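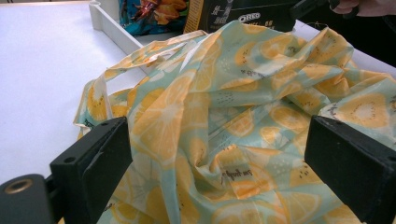
Rellulia opens its doors and packs the groceries

MIYAZAKI – Visitors who came to Rellulia's August open day hoping to see a robot do the shopping were shown, for most of the morning, how a person does it. The automation firm gave over its ground floor to Cirkari, its project to teach a two-armed machine to pack a soft shopping bag, and nearly 40 people filed in to watch groceries go into a tote and come back out again.

They came back out a lot. One complete go, in company language, is a "run," and a run is only useful if there is another one after it with something changed. The chips go in first, or last. The bag starts flat, or in a heap. Someone turns it around. By the time the doors opened at 10 a.m. the Cirkari team had 933 usable runs on disk. The target before the robot gets its first proper exam is 3915, a figure that project lead Fumiko Morikawa gave without a smile and declined to round.

"People ask why it isn't four thousand," she said. "We worked out what we needed and that was the answer. I don't get to like it."

Morikawa spent nine years on factory arms before joining Rellulia, and she spoke of those years the way other people speak of a good hotel. Factory parts are stiff. They arrive the same way up. A shopping bag has no right way up until somebody gives it one, and it forgets the moment it is let go. Her opening talk had a slide titled "Things a bag can do," which ran on to a second slide.

The method is simple enough to explain to a child, and several were present to have it explained. An operator takes a gripper in each hand and does the job with those instead of with fingers. The grippers record how they move and what they see. Enough of that, and a robot fitted with the same jaws can be trained to have a go by itself. The operator needs patience and a decent chair, and Rellulia has so far supplied the chair.

After the talk came the hands-on part, for which a line had already formed. Guests were invited to open the tote, stand it up and load it, using the grippers only. A sign asked them not to help with their elbows. A retired dentist from across the river did very well and was told so by two separate engineers, one of whom asked whether he was free in September. A city council member managed to get a handle over one jaw and then could not get it off, and the demonstration paused while he was released.

The youngest visitors were the quickest and also the roughest. Their runs were saved to a separate folder. Asked what the folder was called, a staff member said it didn't have a name yet, and closed the laptop.
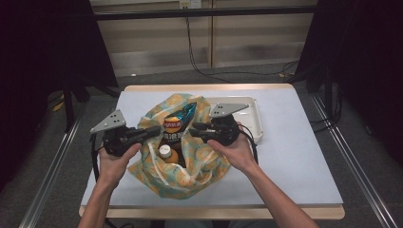

Sutrisno Liew has packed more of these bags than anyone else at Rellulia, and he has opinions on the order of things. He trained as a pastry cook, answered an ad that mentioned "careful hand work," and is now the operator the others are compared with. His view is that chips are the real test in any load, and that bottles only look difficult. A bottle is hard and will tell you when you have hold of it. A bag of chips crackles and shrinks and gives no straight answer. In his tote the blue-and-silver chip bag was standing up near the top, with a small white-capped bottle and a rounded orange one sunk in the cloth in front of it, and a white strap of the bag draped across the lower part of the opening. A woman in the second row asked if the strap was supposed to be there. Liew said the strap went where it wanted, and that this was more or less the research.

He was also asked whether he packs his own shopping this way at home. He uses a backpack.

The robot itself came on after lunch. Morikawa had warned the room to expect an early version, and the room, full of sandwiches, was inclined to be kind. The arms took hold of the rim of the bag, opened it, considered it, and opened it some more. A package of cookies was lifted, carried over and put down beside the bag with great gentleness. There was applause. On the second try the cookies went in, and the applause was louder, though a boy near the front pointed out that the bag had then fallen over. The third try was called off so the arms could be reset.

In all, the machine was on for 32 minutes and put away what a person in a hurry would put away before finding their keys. Morikawa seemed pleased. The opening move, she said, had been beyond it in the spring, when it would pinch both sides of the bag together and lift the whole thing shut. She called this "a very confident mistake" and played a video of it. The video got the biggest laugh of the day.

Questions at the end ran well over time. Would it work with paper bags? Not yet. Would it know to put eggs on top? It has not met eggs. Was it going to take jobs at the supermarket? Morikawa said that at its present speed it would first have to be hired by someone who disliked customers, and then gave a longer and more serious answer about warehouses, returns and people whose hands hurt. The longer answer was the better one, and several people wrote it down.

A man at the back wanted to know why the team had settled on such a cheerful bag, with fruit all over it, when a plain one would surely be easier on the cameras. Liew took this one. Easy was the trouble, he said. Customers carry whatever was hanging by the register, and a robot that can handle only plain canvas will be lost by the second shopper. More bags are on order, one of them striped. He did not look forward to the striped one.

Rellulia has a partner for the next stage. Dunemia, which runs a grocery delivery service along the coast, will lend the team a corner of its packing room once the runs are finished, and its staff will decide what goes into each order. A Dunemia representative who attended would say only that the lists would be "realistic." Pressed on this, she mentioned leeks.

The company plans a second open day when the robot has had its exam. Entry will again be free, places must be booked at the front desk, and visitors are asked to bring an old shopping bag if they have one to spare. Handles are preferred. Bags will not be returned.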